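Baskets, boxes and an awful lot of sweets

Sep 16, 2018

Well, they're finished! 28 baskets for the Gretora street supper, and I still have a bit of cellophane stuck to my elbow as I type this. A few of you asked to see how they came together, so I've put this page up with my notes, more or less in the order things happened. Click about as you like. The writing got longer than I meant it to (it always does) so do skip the bits about ribbon if ribbon isn't your thing.

The baskets

We've been collecting wicker since April. Car boots, the charity shop by the station, a very good haul from my aunt's loft, and a stack that Natalina Pagano had been keeping in her porch with bulbs in. They don't match and I gave up minding about that early on. Some are round, some are oval, a few are really bread baskets that have been promoted. If I had to choose I'd have oval ones with a proper tall handle every time, as you can carry them one-handed and still open a door.

The wobbly handle pile

Three of them had handles that had worked loose at the bottom where they join the rim. Svatopluk Charvát took those home and brought them back two evenings later, bound round with new cane and solid as anything. I asked what I owed him and he said a jar of the pickled beetroot. Done!

Washing day

Warm water, a drop of washing-up liquid, an old toothbrush for getting into the weave, then out on the line by their handles. They looked like a row of very odd birds. Do this a good week before you need them if you possibly can. I once filled a basket that was still damp underneath and the bottom layer of biscuits had gone soft by the time it was opened, and I've never quite got over it.

The shopping

Oh, the shopping. I had a list, and I had a budget, and I went round with the pair of them in my hand and still came home with far too much chocolate. We wanted wrapped things only this year. Loose fudge in little bags looks lovely, but it sweats, it sticks, and somebody always wants to know what's in it. With shop-wrapped sweets the ingredients are there on the packet and people can read them for themselves.

I went for a jumble of colours. Reds and oranges are cheerful and they show up from across a room, and I like a couple of dark wrappers in with them or the whole lot starts to look like a fruit bowl. Anything in mini size is useful too, for poking into corners.

Sorting

Open cardboard boxes on the table, basket next to them, and work from one to the other. That's the whole system. I did try it with everything spread out in heaps so I could see what I had, and I spent the entire morning walking round and round the table picking things up and putting them down again. Boxes are better. You lose track of what's at the bottom, yes, but then you get a nice surprise when you reach it.

What goes underneath

I bought a sack of shredded paper from Fukitex, the packaging people on the industrial estate, and used the lot. A good thick wad in the deep baskets, barely any in the shallow ones. Scrunched newspaper does very well as a base with a bit of the nice stuff on top, and I'd say that's what most shops do. Push it well into the ends. Ovals have those awkward narrow ends where small things slide down and are never seen again.

Building it up

Big flat packets first, standing up along the back so they make a sort of wall. Then bags leaning against them, then the middling things, and the smaller ones towards the front where people can get at them. The first one I did this year I filled from the front, goodness knows why, and had to tip it all out and start over.

Don't be too tidy with it. Natalina lines everything up like books on a shelf and hers are beautiful, but I like wrappers at angles, a bit of one tucked behind another, so it looks generous. We had quite a long talk about this. In the end we did half each and I defy anyone at the supper to say whose was whose (my sister could, straight away, but she doesn't count). 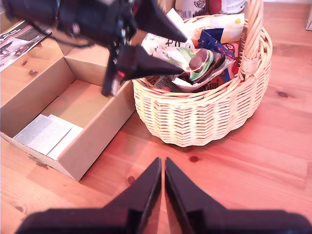 The other thing I'd say about filling is to stop and pick the basket up every so often. Hold it by the handle, give it a little tilt one way and then the other. If something shoots out, it was going to shoot out anyway, and you'd much sooner it did so over the table than on the front step of number nine. Crinkly bags are the worst for it. They puff up, they slither, and they bring their neighbours with them. I press a bit of the air to one side and wedge the bag by its corner, and that usually holds it.

The one with the orange string

My favourite of the lot, I think. It was one of the bulb baskets from the porch, quite dark, and I'd run out of ribbon so it got kitchen string that I'd dyed for something else. It looked better than all the proper ones. I've kept the rest of the string for next time.

The ones for the children's table

Two big shallow baskets, no wrapping at all, everything low enough to reach. We left out anything with nuts and anything hard and round, which took some doing as it turns out I'd bought rather a lot of both. They were popular. I found one of the baskets under the hedge the next morning with a single toffee in it.

The Nyanda basket

Every year one basket goes up to the Nyanda, the tea room at the top of the hill, to say thank you for the loan of the urns. It has to be a bit grander than the rest, so it had the tin of shortbread, the good coffee and a bar of dark chocolate so big it wouldn't lie down flat. I put that in slantwise across the top and let it stick out. They've already asked whether they can keep the basket for their napkins, and of course they can.

Cellophane, or not

I go back and forth on this. It does keep everything in, and it makes a present look like a present. It's also a dreadful nuisance to get rid of afterwards, and I can't be doing with the noise. So most of ours went without. We ran a length of ribbon from one side of the rim to the other, over the contents and under the handle, and tied it off in a bow, and nothing fell out between my kitchen and the hall. The only ones that got the full wrapping were those going on the back of Svatopluk's bicycle trailer.

If you do wrap, cut the sheet bigger than seems sensible. Then cut it bigger than that. I ruined three sheets being thrifty.

Labels

Brown luggage labels, black pen, names on one side and a little drawing on the other if there was time. There mostly wasn't. The later ones have a star, and the very last ones have something that started out as a star. Tie the label to the handle low down, near where it meets the rim, so it doesn't spin round when the basket's being carried.

All lined up in Widar Hall

I do wish you'd been there when we got them all on to the long trestles at Widar. It's a plain old room, cream walls and those metal-framed windows, and suddenly it was full of colour from one end to the other. I stood in the doorway with my coat on and just had a look for a minute. Then I saw I'd put two labels on the same basket and that was the end of that.

Going out the door

They went in ones and twos all evening. Mr from the corner house took his and had eaten half of it before the soup. Natalina's neighbour wanted to swap hers for one with more red in it, and we let her.

Leftovers

There's a box and a half of bits still on the side in my kitchen, mostly the minis and those caramels with the wrappers that won't come off. If you helped and you didn't get a basket, come round and fill a bag. Bring your own bag!

A few things people have asked

Yes, the baskets can come back to me if you don't want to keep them. Leave them in the porch, any time, and no need to knock. A couple have turned up already with apples in, which was very kind.

No, I'm not taking orders. It's lovely to be asked, and I would be hopeless at it.

The shredded paper can go in the compost if it's the plain sort. Ours was. Pick the ribbon out first.

And for the person who wrote to ask about storing them over winter, I hang mine from hooks in the shed roof, handles up, with an old sheet over the top to keep off the dust. Don't stack them inside one another for months on end with anything heavy on top, they go out of shape and then they rock about on the table. The nice deep ones I keep indoors, under the stairs, with the wool.

More pictures to come once Svatopluk has worked out how to get them off his phone.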